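**Budgeting for a small arm to sort and fold socks: what am I forgetting?**

Posted by *draltville_laundry*, Nov 12, 2024

We run a wash-and-fold shop and I have talked my business partner into a tabletop arm for socks and other small stuff. The arm quote from Sellow is fine. What worries me is the line marked "end effector and consumables," which is $860 and explains nothing. We want to order in January. Is that number real, or did somebody lean on the keypad?

---

**Folke Løken**

It's real and it's low. The arm is the cheap part of your year. Budget for:

- spare fingertips, $45 a pair from Dristunell, and buy 3 pairs up front
- a wrist camera, if the quote doesn't list one (read it twice, mine didn't)
- a plain, light work surface, so dark socks show up
- 30 days of somebody's time for setup, which the salesman will describe as "an afternoon"

Ask for narrow tips. Wide ones are lovely for boxes and hopeless at a cuff. Mine are dark and a little glossy and go into the opening of the sock, like so:

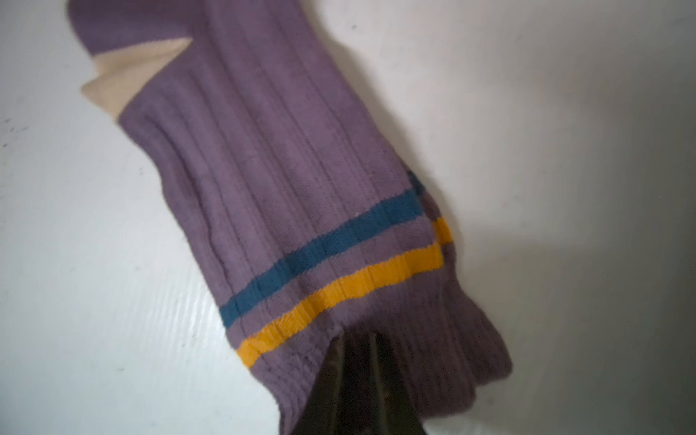 *Wrist camera view, both fingertips in the cuff of a striped sock.*

Also get the lead time on spares in writing. Fairweather quoted me a great price on tips and then went quiet for a season.

---

**hamperdude**

just hire a teenager

---

**draltville_laundry**

Thanks, Folke. I asked Sellow about the camera and it is "available." I take that to mean extra. The teenager also wanted extra.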